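Saving Is Not a Difficulty Setting

Sidov has been out since August and the argument over its save system has not moved. The game writes to disk only at shrines, of which there are 24 across a map that takes a practised player most of an evening to cross. Between shrines, quitting discards progress. Defenders call this tension. I think it is a category error, and one the genre keeps making.

A save system does two jobs. It stores state so that the program can be closed, and it sets the price of failure. Early console games tied the two together because battery-backed memory was small and writes were slow. Neither constraint applies now. A Sidov save file is 315 kilobytes, and the game already holds an equivalent snapshot in memory to support its own pause menu.

Corentin Masson, in his long defence of the shrines, argues that a suspend function would be copied and restored by players wanting to undo a bad fight. Some would do so. The usual remedy is a suspend file deleted on load, with a checksum tied to the run counter. Grotdale has used that scheme for years, and its permadeath mode is taken seriously by the people who care about such things. A determined cheat can get around it, but the same cheat can already edit shrine saves in Sidov with a hex editor.

The cost of the present arrangement falls on whoever has the least control over their time. I played most of Sidov on Wednesday nights, in blocks of 60 minutes, and lost the last part of nearly every block. The loss had no relation to how well I had played.

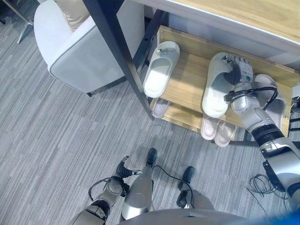
An armchair beside a desk.

Viorica Kovačević makes a better case than Masson does. Her point is that distance from the last shrine changes route planning: a player carrying 200 coins behaves differently from one who has just banked them. I agree, and a suspend file would leave that intact. Death would still return the player to the shrine. The coins would still be at risk. The only event removed from the design is the one in which a person has to leave the room.

Coste tried a compromise, permitting suspends on the overworld but disabling them in dungeons - the areas where sessions run longest. It satisfied neither camp and produced a stuck-state bug at doorways that took three patches to clear. Partial measures of this kind tend to cost more to test than the full feature.

I would accept the shrines as they stand, including the uneven spacing in the southern marshes, if the quit option wrote state to disk. The developers have said they are listening to feedback. The latest patch rebalanced the crossbow.

Related articles
Clavgate: Second Impressions
Grotdale and the Honest Permadeath
Why Coste's Doorways Broke
Inventory Weight, Reconsidered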